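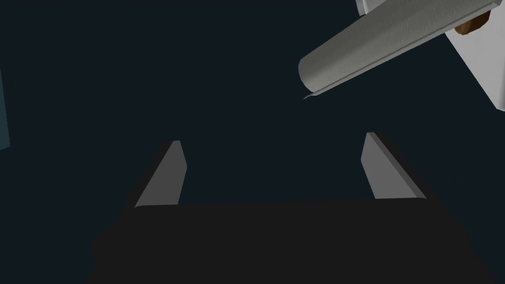
Can a company measure remote work without tracking its staff by the minute?

It can, if it measures finished work and response times at team level and leaves individual activity data alone. The back office we visited at Hokstead works this way, and these notes cover what we saw and were told there in July.

Background to the visit

Hokstead handles claims and billing administration for other companies. The visitor program was open to employers considering a change to their own remote policy. It ran from 9:30 a.m. to mid-afternoon and consisted of a floor tour, two briefings and a question period. Material on pay and individual contracts was excluded.

Office layout

The building was fitted out for full attendance and has since been reduced to 100 desks. None are assigned. Teams book a block for a planning day, and single desks are released at 4 p.m. the day before. A booking that has not been claimed by 10 a.m. is canceled automatically. The former training wing has been sublet.

Meeting rooms have been converted to small rooms with one table and a wall screen. The stated rule is that if one participant is remote, everyone joins from a separate device. We sat in on part of a handover call run under this rule. Audio was clear. Screen sharing took several attempts, and the notes were typed into the shared record during the call.

Scheduling and records

Work is assigned through Wuvico, the queue system. Each item carries a due time, a skill code and a handover field. The handover field is mandatory and will not accept a blank entry. Supervisors see queue age and items returned for correction. Keystroke counts and webcam checks were removed from the contract at the last renewal.

Core hours are 10 a.m. to 2 p.m. local time. Outside those hours, staff set their own schedule within a weekly total. Messages sent outside a person's posted hours are held until the next start time unless marked urgent. Urgent messages are logged and reviewed monthly.

Home equipment

Each remote employee receives a laptop, a headset and an equipment allowance of up to 3,000 dollars, paid once. Chairs and desks bought with it become the employee's property. Internet service is reimbursed separately at a flat monthly rate. Repairs go through Cifuentes, the equipment contractor, which ships a replacement before the faulty unit is returned.

New staff

New hires attend on site for the first 2 weeks, then move to remote work with a daily check-in. The check-in is dropped when error rates reach the team average. We asked what happens when they do not, and were told the period is extended by agreement with the supervisor. No upper limit is written down, which we would want to see corrected in any policy of our own.

Open items

The Senness site follows the same policy but has a night shift, and its core hours were not available to us. We have requested the written version, along with the form used for desk bookings.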